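Keep the Laundromat on Maldonado Street

The city wants to rezone the 400 block of Maldonado Street, and the part of the plan that has drawn the least comment is the part I care about. If it passes, the coin laundry on the corner will go, and ground-floor space along the block will be limited to what the plan calls active retail. A laundromat does not qualify. A place that sells candles does.

I have used that laundry for 11 years. For the first few I had no choice, as my building on Tutberg Avenue had no hookups. Now I own a washer and still go when I have comforters or when the machine is down. I mention this so readers know where I stand. I am a customer and I like the place.

My argument is simple. Washing clothes is a basic household need, and a neighborhood where many people rent older apartments has to provide for it somewhere. We plan for parking and for trash pickup. We leave laundry to chance.

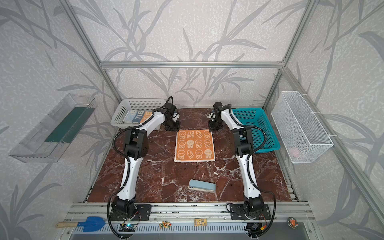
Two robot arms over a marble-patterned board, with a grey basket at the back.

The planning staff say that residents can use other locations. The nearest is the one on Nevero Road. It is a good laundry with large machines, and it is 10 blocks away, uphill, across a road with four lanes of traffic. Anyone who has carried two wet loads because the dryers were full knows what that distance means. For a parent with a toddler it means a whole afternoon. For a person who uses a walker it means asking someone else.

They also say that new apartments will have washers and dryers in the unit. I believe them. The people who rent those apartments will be fine, and I am glad for them. But the new building does nothing for the tenants across the street, whose leases often forbid even a portable machine. They will lose what they have and get a candle shop.

Some of my neighbors have suggested drop-off service as the answer. You hand over a bag and it comes back clean the next day. I have tried it and I have no complaint about the work. The trouble is cost. A family that washes every week cannot pay someone else to do it every week, and the people who most need a laundromat are the ones watching what they spend. 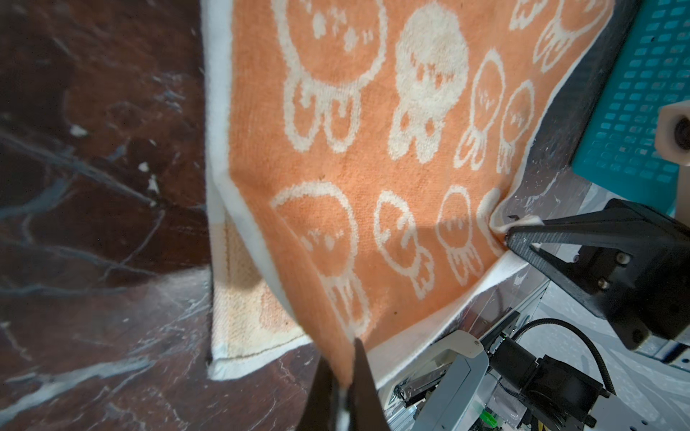
By Areti Chrysikopoulos
14 May 2019

There is a second argument, which is about the block itself. The laundry opens early and closes late. Its lights are on when the bank and the dentist are dark, and people sit in the window and look out. The bus stop is right in front. On winter nights I have waited inside for the bus more times than I could say, and the staff have never asked me to leave. The plan talks a great deal about keeping the street lively in the evening. It would close the one business that does so seven nights a week.

I have heard the complaints too, and some are fair. The back lot is badly kept. Carts end up on the sidewalk. The vents blow lint onto the cars parked along the side, and the owner was slow to fix the sign after the storm. These are reasons to send an inspector. The city has rules for all of them already and could start enforcing them in May without rezoning anything.

The developer, Fomov, has offered $2,000 toward a bench and a planter at the corner. I have nothing against benches. I would point out that the laundry has a row of chairs by the window already, and that they are under a roof. 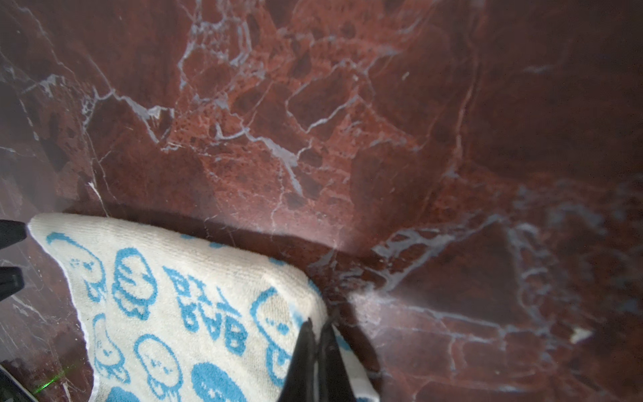 What the city could do

The first step is small. Add self-service laundries to the list of permitted ground-floor uses. It is one line in a table. The owner might still sell, and a new owner might still prefer to rent to someone else, but the city would no longer be making that decision for them.

The second step would take more work. When a project removes the only laundry within walking distance, the developer should have to replace it, either in the new building or in a storefront close by. We ask for this kind of thing with parking all the time. I have sat through long meetings about where cars will go. I would like one about where the sheets will go.

The third is to count. The staff report has a page on restaurants and a page on bike racks. It has no figure for how many households in the area lack a washer, so the council is being asked to vote without it. A short mailed survey would be enough, and the vote can wait until the answers are in.

The council is taking written comments at the clerk's office and by mail. Please say which building you live in and whether it has machines that work.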